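Section 3. Getting the Sink Corner Ready for Open Day Visitors

Welcome back! If you have come straight from Section 2, the arm is bolted down, powered up and parked, and what you have left is the part our guests enjoy most, the Fleltico tray demonstration. We have run it at plenty of open days by now, and children and grandparents alike will happily stand and watch it for far longer than you'd expect (do bring a stool for yourself).

Before you begin

You will need the red tray, the box of demonstration items, the Gredum control tablet and the floor tape. Set aside 50 minutes the first time you do this. After that it goes a good deal faster.

Laying out the tray

1. Wipe the tray and dry it well, paying attention to the textured floor, where crumbs love to hide.

2. Set the tray at an angle on the white counter and let one corner reach over the edge of the sink. The arm is happy with a tray that isn't square to the counter, and visitors like seeing that it copes.

3. Scatter the items with some space between the soft ones. The rope toy and the carrot can lie close together toward the far side, with the crumpled yellow cloth and the sponge nearer the front.

4. On the tablet, open the wrist view and the counter view, so that guests can follow both while the arm works.

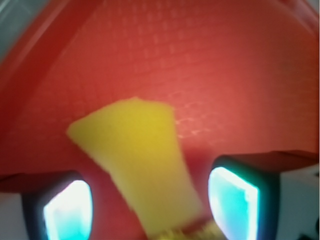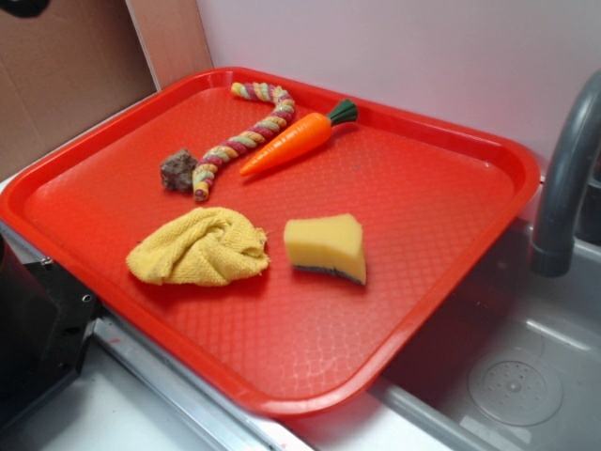

Running the demonstration

5. Stand beside the tablet, say hello to everybody, and press Start. The arm waits 3 seconds before its first move, so you have a moment to point people toward the screen.

6. Let a visitor choose the next item by tapping its name. The sponge is a lovely one to start with, but do let them pick whatever they like!

7. When a round is over, press Park and wait for the chime before you reach in and lay things out again.

Caution: Keep all hands behind the floor tape while the arm is moving, your own included. If somebody leans in, press Stop first and explain afterward.

Note: The Jafarzadeh soft-grip setting is the right one for foam and cloth. The firm setting will squash a sponge quite badly, and we have thrown out more than one that way.

Note: Please keep the faucet off for the whole visit, even if a guest asks very nicely to see some washing up. The Pedness wrist cover handles a stray splash but isn't made for running water.

8. After 14 rounds, park the arm and give it a rest while you chat with your guests. Enter the round total in the logbook, and when it reaches 1,000, turn to Section 6 for how to change the finger pads.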